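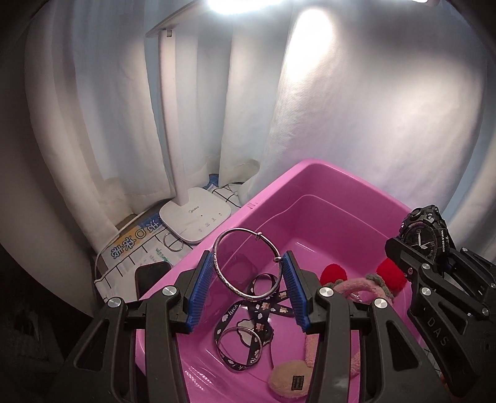 Prelldale Catch-All Tub, Pink

Home / Entryway and Dresser / Small Tubs

A small plastic tub for the things you take off when you come home. Bangles, lanyards, headbands, hair clips, the key you need again in the morning. The color is a strong bright pink with a shiny surface, so silver jewelry is easy to see in it even when the hallway light is weak.

We started to sell the Prelldale tub in November, after many customers of our Liew trays wrote to us that their trays were too flat. A bangle rolls off a tray. A lanyard hangs over the side and takes everything with it to the floor. The tub has a wall, and the corners are rounded, so you can move your finger along the inside and pick up also the small things which went to the edge.

Details

Material: plastic, one piece
Color: bright pink
Length: 27 cm
Weight it can carry: 500 g when used with the wall hook, more when it stands on a table
Made for: Wornari
Item name: Prelldale Catch-All Tub

What fits inside

One or two lanyards in loops, a soft headband with pompoms, and several bangles on top. If you own many thin bangles, please put them in last. When they lie under a lanyard, the strap goes through the rings and you have to untangle it. Bangles with small wire knots can also catch on fuzzy fabric, so we advise to keep them on the other side of the tub from the headband, or to use the divider.

The divider is sold separately under the name Plivevex. It is a simple soft strip which you bend and press between two walls. It does not need glue.

Cleaning

Wash by hand with warm water and a little dish soap. Dry it with a soft cloth before you put metal jewelry back. Please do not use the rough side of the sponge, it makes the shiny floor of the tub dull. Fluff from headbands comes off easily with a damp paper towel.

Not suitable for the dishwasher or for food.

Delivery

The tub is sent in a carton without plastic wrapping. Orders that we receive before noon leave our storage room in the same afternoon. Shipping is free from 35 dollars. You can return the tub if it is clean and has no scratches.

For shops and schools we offer a box of 200 pieces. Please write to us for the price, and tell us if you need the divider too.

Bangles, lanyards and headbands are not included.

Goes well with: Liew Tray, Plivevex Divider, Wornari Wall Hook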